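Demonstration teaching (robotics)

Print this article | E-mail this article

Demonstration teaching is a way of giving a robot a task by showing it the motions instead of writing them out as code. A person either moves the arm by hand, known as kinesthetic teaching, or drives it from a distance with a controller or a second arm, known as teleoperation. Joint positions, gripper opening and camera views are recorded together, and each complete run is called an episode.

Hand guiding needs little equipment, but the person's arms can block the cameras. Remote control keeps the work area clear and takes longer to learn. The Hinthorpe method, taught in some training shops, begins with hand guiding and changes to remote control after 46 episodes.
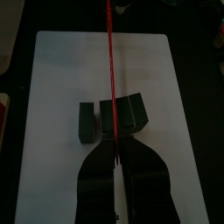 Block tasks are common in early training. The operator lines up small blocks, pushes them together or picks one out of a row. Spacing matters a great deal. Where three green blocks touch side by side and a fourth stands a little apart, the lone block leaves a finger more room, while the touching ones offer only thin seams. A wrist camera shows such gaps from close up, though the fingers hide part of the work surface.

A simple task may be taught with 200 episodes, and one with varied starting layouts with 400. Runs in which the operator hesitates for more than 2 seconds are often trimmed or recorded again. The Fadolel format stores each run as a separate file, with the operator's commands kept apart from the measured positions.

See also: Teleoperation; Gripper; Wrist camera

Print this article | E-mail this article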